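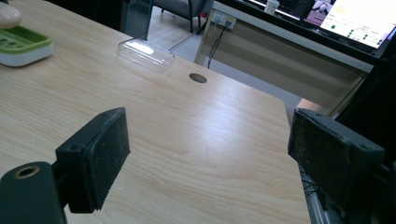

Please test the export before you say anything good about Flelisico, wrote Sabina Trnka under my last post, it is where every one of these builders disappoints me.

She is right, and so I tested the export first. I will come to it, but first I should say what the program is. Flelisico is a website builder which you install on your own computer. You make the pages in it, press Publish, and it sends plain HTML files to any host which accepts them. There is no monthly fee. You pay for the license and it includes updates for two years. After that the program continues to work, only without new versions.

I used it to rebuild the site of Clundard, a small translation office for which I have done web things since they opened. The old site was made by hand and had 905 files, many of them copies of copies. I did not want a database for this, and I did not want to teach the office staff Git either. They must be able to change the price list by themselves.

Installation was simple on Windows. On the Mac the program asked for my password again after every restart, until I moved it to the Applications folder. The manual mentions it, but in the chapter on fonts, where I would not look.

The editor has the page in the middle and the settings on the right side. I like that the settings use normal words. It says "space above" and "space below", and you can switch to the CSS names if you want them.
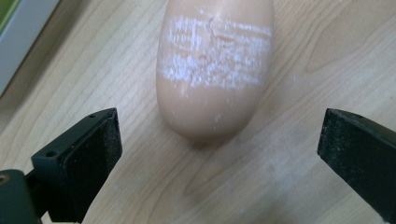 You can also write your own CSS for every block, and it is kept in a separate file, so an update of the program does not destroy it. I checked this when version 5 came out during my testing. Everything stayed in place, only the button colors in the preview looked wrong, and that was corrected after I cleared the cache.

Now the export. The HTML is cleaner than I expected. Headings are headings, lists are lists, and there are no twelve nested boxes around one sentence. The class names are ugly, for example "fl-blk-a", but I could read the file and change it in an ordinary editor. What I could not do is to import the changed file back. The export goes only in one direction, and if you edit by hand and publish again, your work is overwritten without a warning. For me this is the biggest fault of the program. Endness, which I used before, at least compares the files and asks.
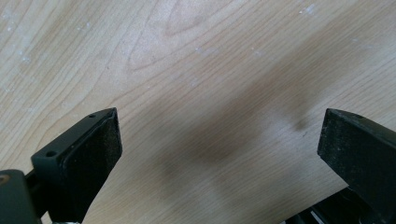

Light wood tabletop with a few white specks.

Speed is good with small sites. With the whole Clundard site open, the preview needed a moment after each change, and the search inside the project was slow enough that I went back to searching in my text editor. Janka Hudec from the office had the same experience on her laptop, which is newer than mine.
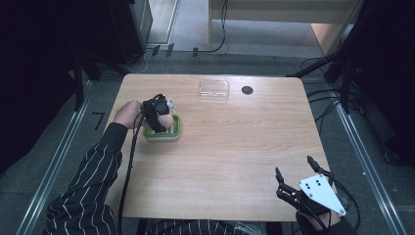 Pictures are handled better than in most builders I know. The program makes the smaller sizes for phones, keeps the original file, and does not let you publish until each picture has a text description or is marked as decoration. At first I was annoyed by this. Then I saw how useful the description field is, with its small counter and a reminder to write what is on the picture and not the file name. I typed "light wooden table with a green tray on the left side and a clear plastic box near the far edge", and it fit with space left. The crop tool is weaker - it always starts from a square in the center, so in a wide photo you lose the tray and have to drag the selection back.

Support answered me twice, both times politely. The second answer (from Ľubica Sokol) even had a small script attached for redirecting the old addresses, and it worked after I changed one path. The forum is quiet. My question from September has still no reply.

Should you buy it? If you make a site of moderate size, and one person is responsible for it, I think yes. If two people edit the same site, then no, because the project file can be open only on one computer and the second person gets a read-only copy. For a shop I would also look elsewhere. There is a cart block, but it only sends an e-mail with the order.

Tested with version 5 on Windows 10 and macOS. Text last changed January 21, 2018, when I added the part on support.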